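Search this site Enter keywords

4.2 Grasp Selection for Garments with Cirnus

The Cirnus planner treats a garment as a moving outline with no fixed shape. At each control step it takes the most recent view from each camera, estimates which parts of the view belong to cloth, and proposes a short list of pinch points. A pinch point is kept only if both fingers can reach it without touching furniture, the other arm, or the container used for collected items. Candidates that pass this check are ranked by a learned score, and the best one is sent to the motion layer as a target pose with a time limit.

Early versions of the score relied heavily on color edges. This worked for solid shirts and towels but gave poor results on clothing with large printed letters, where the border of a letter was often read as the border of the cloth. Sports clothing was the hardest group in the September trials. A bunched red garment with black and white lettering, such as the one marked "BULLS," offers many strong edges that say nothing about where the fabric ends. 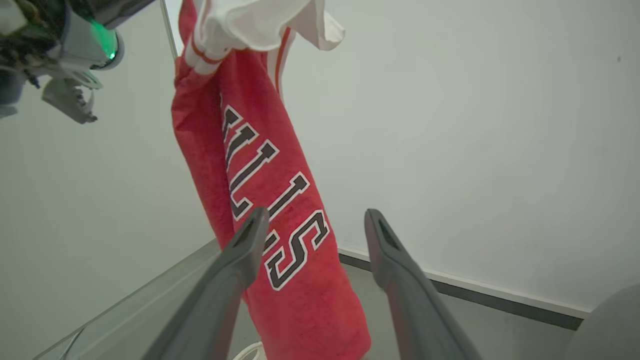
To reduce this error, the present version adds a second term to the score, which compares the cloth outline between consecutive views from the same wrist. Edges that move with the print and stay inside the outline are given less weight. The term was proposed by Riquelme and is computed at the wrist view only, where the cloth fills enough of the view for the comparison to be stable. It adds one parameter, the length of the comparison window, which was set to 6 views in all trials reported in this section.

4.3 Combining Views

Wrist views give good detail near the fingers but lose the wider layout of the room. The head view has the opposite problem – it shows the arm, the floor, and nearby furniture together, but the arm itself often covers the cloth. Cirnus therefore keeps a separate cloth mask for each camera and merges them only after the arm has been removed from the head view. Removal uses the joint readings and a simple shape model of each link. Cables are not part of that model and must be handled by the segmentation network, which was given a separate cable class for this purpose.

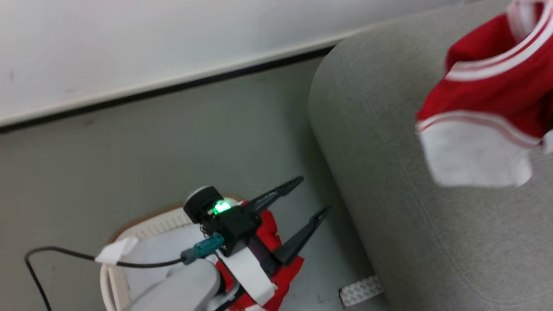

The merged mask is passed to the Jalton scheduler, which decides which arm acts next. Jalton holds one queue for each arm and a shared list of blocked regions. When one arm is assigned a pinch point, the region around it is blocked for the other arm until the motion ends or its time limit runs out. Cloth resting on soft furniture is placed lower in the queue than cloth on the floor, as the contact height is harder to estimate on a padded surface.

The segmentation network was trained on 2,647 labeled views. Of these, 1,778 came from wrist cameras and the remainder from head cameras. Labels were drawn by hand and checked by Daza, who also wrote the guidelines for partly hidden cloth.

4.4 Idle Poses and Background Reference

A wrist camera that faces a plain surface with its fingers open is useful for calibration. In this state the position of each fingertip in the view depends only on the finger opening and the camera mount, so any drift can be measured directly. Cirnus checks for a suitable view whenever an arm is idle, and Figure 5 gives a typical case.
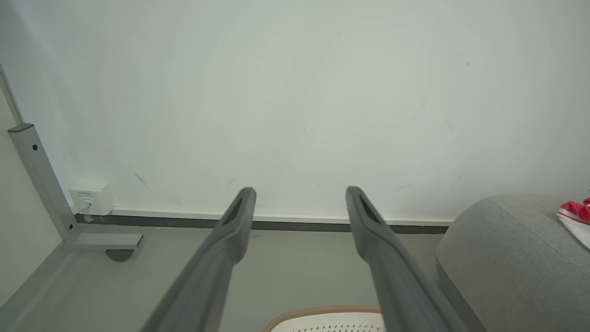

Figure 5. Wrist view with both fingers open toward a wall. Photo: Iara Riquelme and Nélida Daza, Skarkgate Laboratory.

The check compares the observed fingertip positions with the stored reference. If the difference exceeds a set limit, the mount correction is updated and the new value is written to the Ojeda log together with the joint readings. No correction is applied while a motion is in progress. The log keeps the last 1,000 entries for each arm, and older entries are moved to long-term storage.

Objects at the edges of an idle view can still disturb the check. Two conditions were found to matter in particular: a pale object passing behind the fingers, and strong shading on the wall. In both cases the finger outline is estimated with lower confidence, and the planner skips the update and waits for the next idle period.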